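# Paying for kitchen scenes by the seat

Birkett sells its simulated kitchen pack as a subscription: a Franka arm, a marble counter, a set of household objects and a shuffler that lays them out afresh for each run. The October release adds a close camera at the gripper. My view is that the pack is good and the licence is wrong. 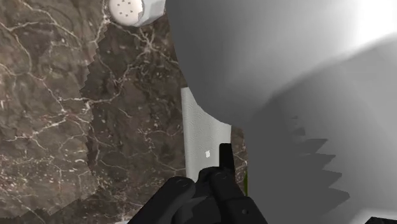 The close camera is the weaker half of the release. Shadow edges break into steps at short range, and a policy trained on that view will learn the steps along with the objects. Birkett lists a higher shadow setting, but only on the top tier, at 50 credits a batch. Basuvus includes the equivalent in its base price.

Layout is where the money has gone, and it shows. 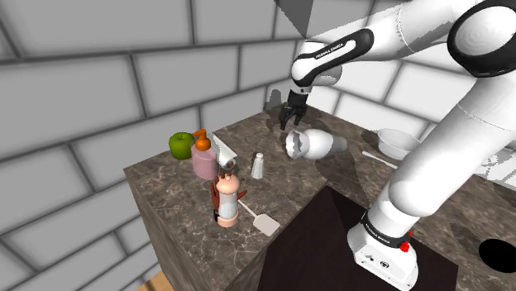 A bottle on its side is a harder grasp than one standing, and most rival packs leave everything upright. I ran 11 batches over six evenings and would use the layouts again. What I would not do is pay per seat. The load falls on the renderer, so a team of five costs Birkett little more than one person running the same jobs - yet the bill is five times as large. 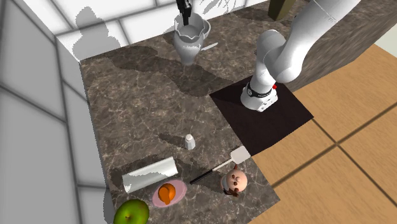
Sobia Khattak disagrees, and wrote that per-batch pricing would punish small groups who need many short runs. She would keep the seats and drop the tiers. I could accept that, provided the shadow setting moves to the base licence.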